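# Section 4: Setting up brand mention alerts in Flivulberg

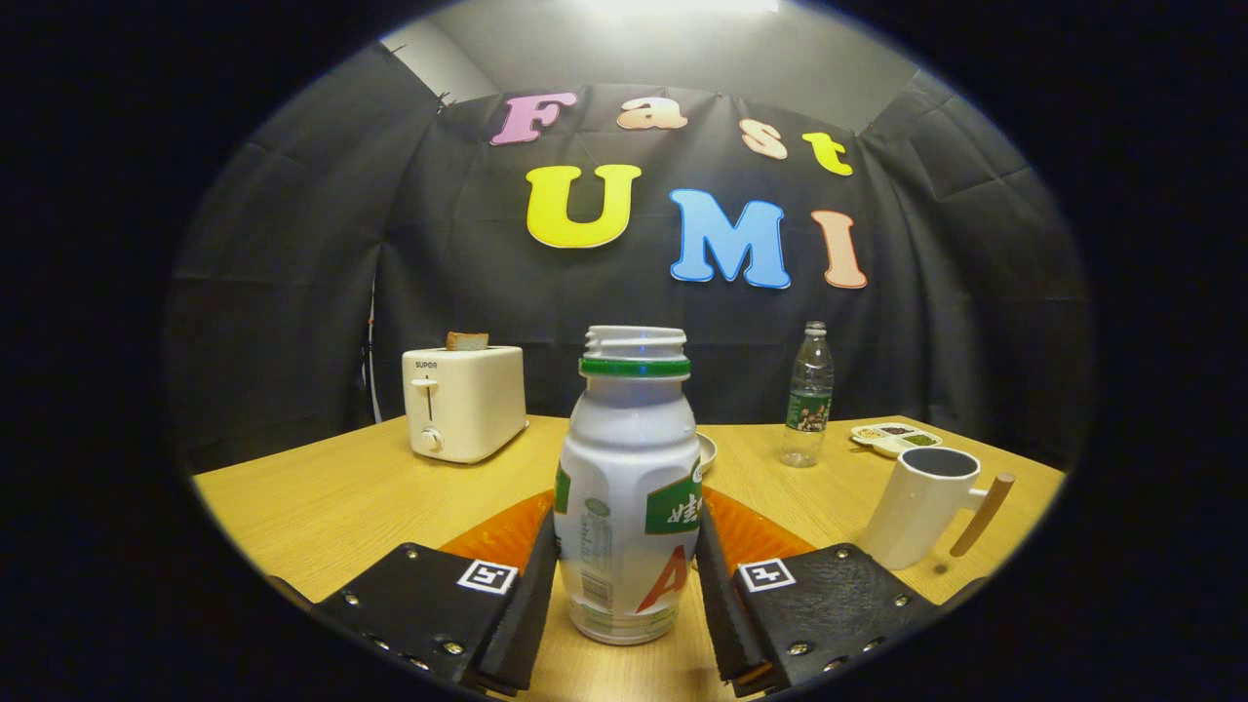
*Fig. 4.1. White bottle with a green ring below the neck*

With the alerts, your communications team will know when a brand is discussed in public posts, news comments and reviews. Please finish Section 3 (Users and roles) before you start. You need the role Editor or Owner. A Viewer can read alerts but cannot create them.

## 4.1 Create a watch list

1. Sign in and open **Monitor > Watch lists**.
2. Click **New list** and give it a name. Choose a name which your colleagues will recognise, for example *Lennox product complaints*.
3. In the field **Terms**, write each brand or product name on its own line. Capital letters are not important.
4. Add the common spelling mistakes. For the brand Romport, customers write also "Romprt" and "Rom port".
5. In the field **Exclude**, write the words that bring wrong results, such as the name of a street or a sports club.
6. Click **Save**. The first search begins immediately and the status changes to *Collecting*.

> **Note:** One list can hold up to 700 terms. If you paste more, the system keeps the first 700 and shows a yellow message. The other terms are not saved.

## 4.2 Choose the alert level

Each list has two alert levels. You can use one of them or both.

- **Digest.** One email in the morning, at 7:30 a.m. in the time zone of your organisation.
- **Urgent.** A message is sent as soon as the number of negative mentions passes your limit.

To set the Urgent level:

1. Open the list and click the tab **Alerts**.
2. Switch on **Urgent**.
3. Enter the limit in **Negative mentions per hour**. For a new list we recommend that you leave the default value for the first two weeks, so you can learn what is a normal day for your brand.
4. Under **Recipients**, add at least two people. If the first person does not confirm the alert, it goes to the second.
5. Click **Send test**. Every recipient should get a message with the subject *Flivulberg test alert*.

If the test message does not arrive, look in the junk folder first. Then ask your IT department to open outgoing port 1074 for the Demevska connector. This port is necessary only when the connector is installed on your own server.

> **Caution:** Do not switch on **Auto-reply** together with **Urgent**. In a moment of public criticism, an automatic answer to many angry customers can make the damage bigger. Auto-reply cannot be taken back after it is published.

## 4.3 Correct the tone of a mention

The system marks every mention as positive, neutral or negative. It does not always understand irony, and "great job, Lennox" under a bad review will probably be marked as positive.

1. Open the mention.
2. Click the coloured label beside the author name.
3. Select the correct tone and click **Apply**.

Your correction changes the counts in the report, but it does not send an Urgent alert for a mention that is already old.

## 4.4 Pause a list

Before a planned campaign you may want to pause a list, so the inbox stays readable.

1. Open **Monitor > Watch lists**.
2. Click the three dots beside the list and select **Pause**.
3. Choose an end time. Without an end time the list stays paused until somebody starts it again.

> **Note:** Mentions published during the pause are not collected later. If you need them for a report, use **Mute alerts** instead.

The descriptions in this section are valid for the July release. Corrections to the text can be sent to Greer Cairns, Documentation, through the **Feedback** link at the bottom of each help page.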